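Drying Hardwood in Small Kilns

A board that leaves the saw at 60 percent moisture content has a long way to go before it can be planed, glued and sold as a tabletop. Interior furniture in a heated house settles between 6 and 9 percent. Wood machined above that range keeps shrinking after delivery, and most of the movement is across the width.

Shrinkage begins at the fiber saturation point, near 30 percent for most species. Above it the cells lose free water and the board only gets lighter. Below it the cell walls give up bound water and contract. Tangential shrinkage is often close to twice the radial figure, so a flatsawn board tends to cup and a quartersawn one mostly gets narrower.
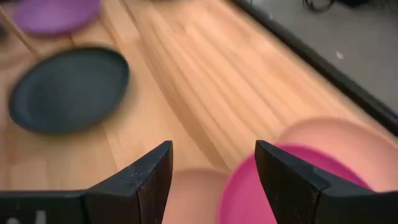
BRISTINITZ, Monday, September 1, 2025

The kiln at the Uvine yard holds 2000 board feet of four-quarter stock. It is a dehumidification unit, rebuilt in April with new baffles and a second circulation fan. Air crosses the stack through gaps set by dry stickers, which are lined up vertically so that the load passes straight to the bunks. A sticker out of line puts a kink in every board under it.

The current charge is ash, 1536 board feet, and was loaded at 24 percent after air drying under a shed roof. Sample boards are cut from the wettest pieces, end-coated and weighed each morning. The schedule follows those samples and ignores the average of the load. If the daily loss runs over the limit for the species, the compressor is cut back until the rate drops.

Drying too fast sets the outer shell in tension while the core is still wet. Surface checks open first. Later the stress reverses, and a board that looks sound will pinch the blade when it is ripped. Yards supplying the Kinness furniture shops run a conditioning step at the end, adding moisture back to the surface to relieve the shell.

Ravn, the smaller yard across the river, dries in a solar kiln. Its last load took 388 hours of fan time. Night cooling raises the humidity in the chamber and relaxes the surface, so checking is rare there, though winter loads stall.

Final moisture is read with an insulated pin meter at 2 depths, shell and core. Readings need correction for species and wood temperature.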